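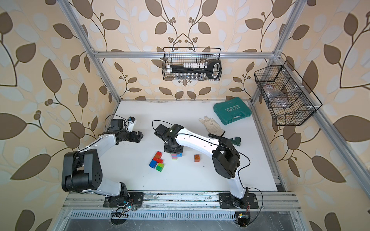 Hanging wallpaper in the upstairs hall (long, get a coffee)

So I finally papered the hall. If you've been reading this blog for any length of time you know I've been threatening to do it since we moved to Skirkside, and you also know that I stopped bringing it up for a while because I was embarrassed. The samples were taped up so long that the tape left yellow marks on the paint. Anyway, it's done, or it's done except for the bit above the linen closet, and I want to get it all down before I forget which parts I hated.

First, choosing. I went into this thinking I was a stripes person. My grandmother had a striped hall, pale green and white, and I have such a strong memory of running my finger down the lines on the way to the bathroom at night. So I ordered striped samples, a whole envelope of them, and every single one looked like a mattress when I held it up. Our hall is narrow and the ceiling is high, and stripes made it feel like standing in an elevator shaft. My husband walked by, looked, and said "huh," and kept walking, and that was the end of stripes.

Then came the big botanical phase. I think everybody who shops for wallpaper goes through this! You start out sensible and then you see one enormous leaf and you lose your mind. I had pages and pages of them saved, giant leaves and trailing vines and branches with berries on the ends, mostly on cream. I still love them. I'd put one in a dining room tomorrow if we had a dining room. The trouble with a really large print in a hall like ours is all the doors. There's a door every couple of steps, so you'd get half a leaf, then a door, then the tail end of another leaf, then the thermostat. You need a decent run of wall for the pattern to get going.

I did find out something useful while I was obsessing over them, though, and it's about how the pattern repeats. Every roll has a repeat, meaning how far down you go before the design starts over. A big print usually has a long repeat, and a long repeat means you waste more paper lining up each strip with the one before it. I'd been pricing everything by the roll like a fool. A cheaper roll with a giant repeat can end up costing more than a pricey roll with a tiny one. Look on the label before you fall in love.

The other thing to look at is whether the design mirrors itself. With some papers the vines lean toward each other and meet, and then you really want that meeting point in the middle of the wall, or over a bed or a mantel, somewhere it looks like you meant it. I saw one in a restaurant bathroom where the meeting point was eight inches off from the center of the sink and I couldn't stop staring at it. I was in there so long that my friend came to check on me.
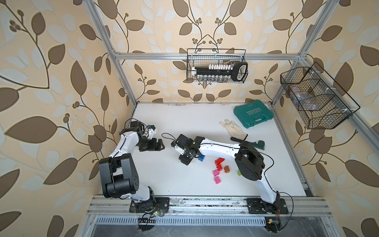 Brown leaves and berries on cream. Look at the two vines curving toward each other on the back wall.

What I ended up with is a small print called Bistisis, sort of a dusty blue with a little scattered sprig all over. I bought it from Flostard, the paint and paper shop next to the dry cleaner, and the paper plus the paste plus a new smoothing brush came to $347. I gulped a bit. But I'd had a quote from a professional hanger before that and, well, I gulped a lot more at that one.

Please, please check your batch numbers. All of my rolls were supposed to be batch 3232 and one of them was not. It looked the same in the store and it looked the same on my kitchen counter, and then when I unrolled it next to the others in daylight it was noticeably grayer. Flostard swapped it with no fuss, but I had to wait for the right one to come in, and meanwhile the hall was stripped down to bare plaster and we were all living with it. The cat loved it. She sat in the middle of the drop cloth every day like she'd commissioned it.

Oh, the stripping. I should back up. Under the beige paint there was old wallpaper (of course), and under that there was older wallpaper, a tiny brown plaid that I kind of liked. I used warm water with a splash of dish soap in a garden sprayer and a wide scraper, and the trick, if there is one, is just leaving it alone long enough. I'd spray a section, go fold laundry, come back and spray it again, and then it would slide off in big satisfying sheets. When I got impatient and started scraping too early I gouged the plaster, and then I had to fill the gouges, sand the filler, and wipe everything down again. I did this more than once. I'm not a fast learner.

After that it's primer. I wanted to skip the primer so badly. The lady at the counter gave me a look, so I bought the primer. It's the kind made for going under wallpaper, and it's supposed to let you slide the strips around while you line them up and also help whoever strips it next. I hope whoever that is appreciates me.

For paste I used Marikar, the premixed tub. It smells a little like a kindergarten classroom. I rolled it on the back of each strip on our old folding table, folded the pasted sides in on themselves, and let the strip rest for a few minutes. Folding it like that is called booking, and I felt very professional saying it out loud to no one. The resting matters a lot more than I expected. The paper swells up a tiny bit when it gets wet, and if you hang it right away it does its swelling on the wall and you get bubbles. My first strip had bubbles all down the left side. I peeled it off, re-pasted it, tried again, tore it, and went downstairs to eat cereal.

The second attempt went much better! I drew a plumb line with a level instead of trusting the door frame, and thank goodness, as our door frames lean like tired people at a bus stop. You start from the plumb line and let the corners take up whatever crookedness the house has. Inside corners I did in 2 pieces, cut so that the first one wraps just past the corner and the next one overlaps it. I'd read all sorts of arguments online about whether that's the right way. It looks fine. You'd have to put your nose on it.

Sharp blades are the whole game with trimming. I was trying to be thrifty and kept using the same blade, and wet paper does not cut with a dull blade, it just sort of crumples and rips and you say words. Once I started snapping off a fresh tip for every strip it went so much faster. Buy the big pack.

Outlets and light switches: turn the power off, take the cover off, paper right over the hole, and then cut a little X and trim it back. I was nervous about those and they were the easiest part of the entire job. The thermostat, on the other hand, I would like to never see again. It has a wire that is exactly long enough to be annoying.

I mostly worked in the late afternoon because the window at the end of the hall gets good light around then, and you can see every seam. By evening it's all shadows and everything looks perfect, and then you get up in the morning and find the seam you forgot to roll. So I'd do my last check at breakfast with a damp sponge in one hand and toast in the other.

How do I feel about it? I keep walking upstairs for no reason. The blue changes all day, it's nearly gray in the morning and then really quite blue by dinner. The hall feels narrower than it did, I won't pretend it doesn't, but it feels like part of the house now and not just the place where we keep the vacuum. I want to swap the ceiling light next, and the trim needs another coat of white where I got paste on it.

A few of you asked last time about peel and stick. I tried it inside a closet at our old place, and it was okay on the smooth wall and came down in the night on the textured one. It made a noise like someone unwrapping a giant sandwich. I'd use it on the back of a bookcase and I'd think hard before doing a room.

I'm saving the leftover roll under the guest bed for patches. And if anyone has a good method for papering above a closet when the ladder won't fit with the door open, please tell me in the comments, I've been putting it off since October.

Search this blog
Type and press enter

Recent posts
The porch steps, part two
Soup I make when I don't want to go to the store
What I planted in the side yard and what the rabbits left
Cleaning out the junk drawer (it took a whole afternoon)
Curtains, again

Contact | Copyright, all rights reserved | Back to top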